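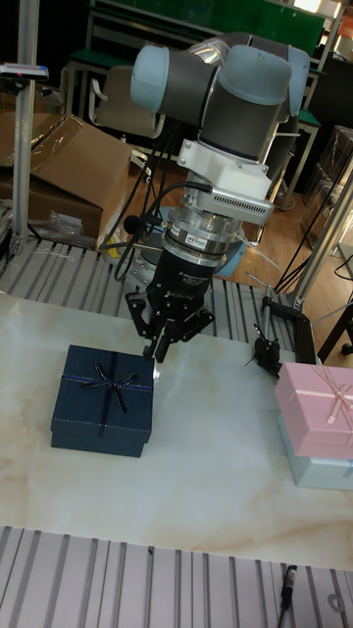

Forums > Cobots and light automation > Safety and good practice > Cable routing and tidy benches

Cable routing and bench rules for small cells - what do you enforce?

slackloop
Posts: 285
February 26, 2026

I'm rewriting the bench rules for our packing trials at Triritura and would like opinions before I fix them. The photo at the top is the cell during gift box work, gripper just over the navy box. The current sheet has grown to 69 lines and people have stopped reading it. I want it on one side of paper.

What I have so far:

- Cable to the tool must have enough slack for full wrist rotation and no more. Check it by hand-guiding before the first run.
- Nothing on the table that isn't part of the task.
- Speed limited to 500 mm/s in trials, lower when someone is at the table.
- Any change to the tool means the payload and centre of mass are entered again.

What would you add or take out?

benchdog_m
Posts: 500+

Your second rule is already broken in your own photo. There's a black connector with its cable lying on the slotted extrusion at the front. If the rule says nothing on the table, then say whether the platform counts as table. Ours didn't, and it filled up with hex keys.

Also that loop down the left of the gripper. How is it held at the bottom? I would want a fixing point at the bracket and another at the tool, and the rule should say so. "Enough slack" means something different to every person on shift.

slackloop

Fair on the connector. I'll word it as "table and surrounding profile".

The loop is tied at the bracket. I'll add the second point to the sheet.

Pollevwood_Tech

I disagree with benchdog on two fixing points as a general rule. On a compact tool the second one often puts the bend right at the plug, and then you are replacing plugs. One fixing and a stated minimum bend radius is what we use. Take the radius from the cable data sheet, don't make one up.

benchdog_m

Depends on the cable. If the plug is right-angled the second point costs you nothing. I've had a loop catch on a fixture post during a move to home, and you have a thin rod on a stand between those two boxes that would do it nicely.

kerfandkettle
Posts: 69

The rod is the bit I'd write a rule about. Anything thin and upright should be in the collision model or at least have a keep-out zone. People model the table and the boxes and leave out stands because they get moved. If it gets moved, mark its position with tape and check it at the start of the shift.

I'd also ask about ribbons. A bow on a lid is taller than the lid and it isn't rigid. Is your approach height taken from the lid or from the top of the bow?

slackloop

From the lid, plus an offset. The bows are tied by hand so they vary. Offset is 30 mm at present.

kerfandkettle

Then write down how the offset was chosen, and who may change it. We had three different offsets saved in three copies of the same program. All of them worked on the day they were set.

Pollevwood_Tech

Agree with that one. Version the program and put the version on the sheet.

On speed, I don't like a flat figure. What is safe depends on the tool, the part, where a person's hands can be and what the contact would be. 500 with a padded tool isn't the same as 500 with bare fingers pointing down. Your risk assessment should give the number for each task, and the sheet should refer to it. If the assessment doesn't cover people reaching in, the rule is that the arm is stopped before anyone reaches in.

slackloop

The assessment does cover it but with an older tool. So that's a gap. I'll get it redone before the next batch.

ngo_cells
Posts: 285

We run similar benches at Ngô. Our sheet has 3 parts: before you power up, while it runs, when you leave. Everything else went into a separate document for whoever maintains the cell. Operators don't need payload values, they need to know that they must not run a cell with a changed tool until it's signed off.

I'd cut your payload line from the operator sheet for that reason - keep it, but in the other document.

benchdog_m

I'd leave it in. Operators are the ones who notice that a tool is different. If they don't know it matters they won't say anything.

ngo_cells

"Tool looks different, stop and ask" does that job in fewer words.

slackloop

I prefer that wording. Draft as it stands:

Before power up: table and profile clear, stands on their tape, cable fixed and moved through full wrist travel by hand, program version matches the sheet.
While it runs: speed as given in the assessment for this task, arm stopped before hands go in.
When you leave: arm parked, boxes off the table, faults written in the log.
Any time: tool looks different, stop and ask.

Still undecided on one fixing point or two.

Pollevwood_Tech

One, and a radius.

benchdog_m

Two. Try both for a month and look at the cables.

Related threads
- Sustach cable clips, do they hold on round brackets?
- Who signs off a tool change on nights
- Marking fixture positions: tape, paint or dowels
- Approach heights for soft or uneven parts
- Start of shift checklist, February version

Contact the moderators | Forum rules | Back to top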